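Fitted sheet will not stay flat on a guest bed

Posted by Petholm, 1/20/21
457 views – 2 comments

I manage linen for a small boarding residence. The satiny fitted covers we purchased wrinkle across the middle within a night. Washing at a lower temperature has made no difference. Please advise whether the fault lies with size or fabric.
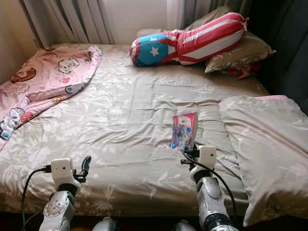
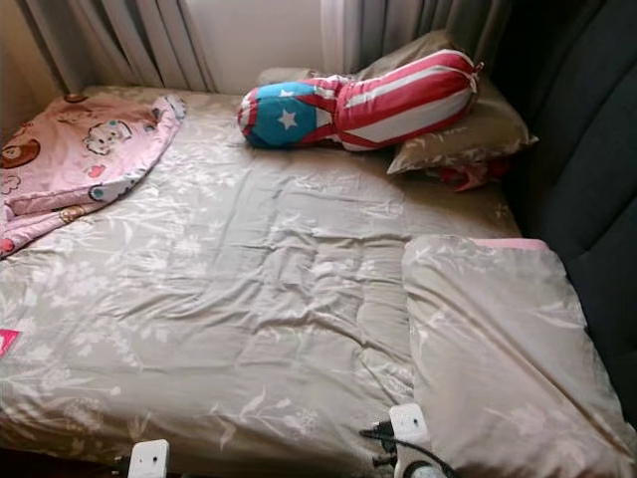
The floral cover, with bolster and pink blanket in place.

Dindent
74 shares

Residents are advised to measure mattress depth before purchasing. A cover cut for a deeper mattress will gather in the centre, whatever its colour. Elastic sheet straps, fastened corner to corner underneath, will take up moderate slack. Covers should be removed from the dryer while slightly damp and fitted promptly. If the pocket is far too deep, exchange it for the correct size.

Groltstead

We use cotton. No complaints since September.

Share – 2 comments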